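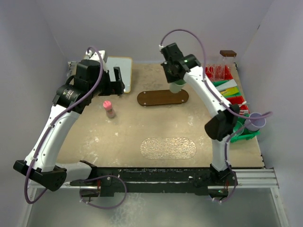
Um utilizador do Zestby escreveu-nos em março que já não confia no botão "Sincronizar", que prefere exportar tudo à mão, e que só volta quando alguém lhe explicar para onde foram as notas dele. Começo por esta mensagem (ler devagar, pausa).

**Onde estavam as notas**

- Estavam no servidor, na fila de conflitos. A aplicação não as mostrava.
- Recebemos 42 pedidos de ajuda com o mesmo sintoma.
- Causa: dois dispositivos gravavam com a mesma marca de hora – a biblioteca da Brimanis aceitava só o primeiro.

**O que mudámos**

- Cada nota guarda agora as duas versões, e o utilizador escolhe.
- A fila é visível em Definições > Fontes.
- O aviso de conflito aparece em 8 segundos. Antes não aparecia.

(Se perguntarem pela Fledgate: a migração está parada, não prometer data.)

**O que ainda falta**

- Anexos grandes. Continuam a falhar em redes fracas.
- Tradução dos avisos – pedir desculpa pelo português da versão atual, fui eu que o escrevi.

Mostrar a demonstração só se houver rede na sala. Depois, perguntas.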